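Ticket: vase pick, grasp pose rejected or gripper stops short
Project: Dirnunero, bedroom scene
Reported by: Surachet Siriwan
Assigned to: Bláthnaid Gilmartin
Opened: August 2, 2021
Severity: medium (simulation only, blocks the Conneely regression run)

## Summary

The pick task for the blue vase fails intermittently after the update to the Fliltley planner. The arm goes to pre-grasp, the fingers open, and the descent is aborted with `GOAL_IN_COLLISION`. On other seeds the descent runs but ends 45 mm off the neck axis, and the fingers close on air. The same seeds passed on the previous planner build.

Start of an affected episode, external view, gripper empty:
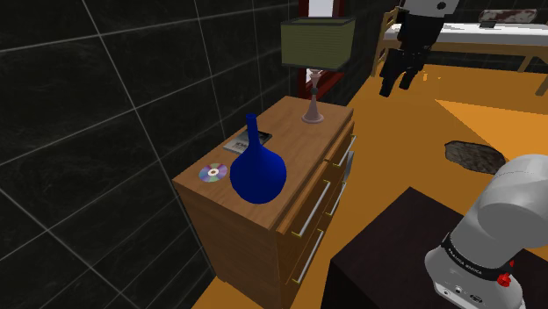 ## Steps to reproduce

1. Load the bedroom scene with the vase, disc, book and lamp on the dresser.
2. Set the planner timeout to 2000 ms.
3. Run the vase pick with seed 5.
4. Watch the log for the abort, or compare the final tool pose with the grasp target.

## Log extract

```
[plan] target=vase_blue grasp=top_down
[plan] pregrasp OK
[ctrl] gripper open
[plan] descend: GOAL_IN_COLLISION (finger_left, vase_blue)
[task] abort
```

## Investigation

**Gilmartin:** Reproduced on seed 5. Joint tracking is fine, so I ruled out the controller. Next I checked the gripper-mounted view against the collision overlay. The drawer handles sit close together from that angle and I suspected their collision boxes first.

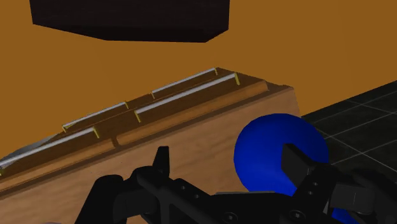 Handle geometry is correct. Removing it from the planning scene made no difference to the abort. Put it back.

**Siriwan:** Could it be the drawer? In the external view the near upper one projects slightly past the dresser top.

**Gilmartin:** Closed it by script and reran. Same abort, same link pair. The log names the vase, so I dumped its collision mesh. The importer had replaced the mesh with a single convex hull. A hull over a wide body and a narrow neck fills in the space beside the neck, and that is where the fingers need to go.

The offset on the other seeds is a separate fault. The grasp frame is rotated 90 degrees about the vertical when the asset is re-imported, and the stored lateral offset is then applied along the wrong axis.

## Fix

- Vase collision mesh rebuilt by convex decomposition, with the neck as its own part.
- Grasp frame rotation corrected in the asset file.
- Flistwood importer setting `force_single_hull` changed to `false` for this asset.

Reran seed 5 with the default timeout. No abort, and the tool pose matches the target. 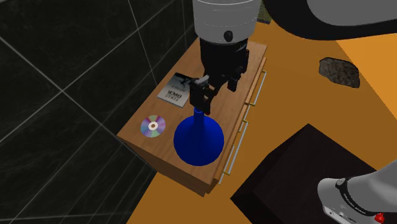
*Gripper at the vase neck, external view.*

## Open items

- Other assets from the same import batch have not been checked. Any object with a narrow neck or a handle may have the same hull problem.
- The planner should report which collision shape was hit as well as the link pair. Separate ticket to be raised by Siriwan.
- Conneely regression stays on hold until the asset file is merged.

Status: fix in review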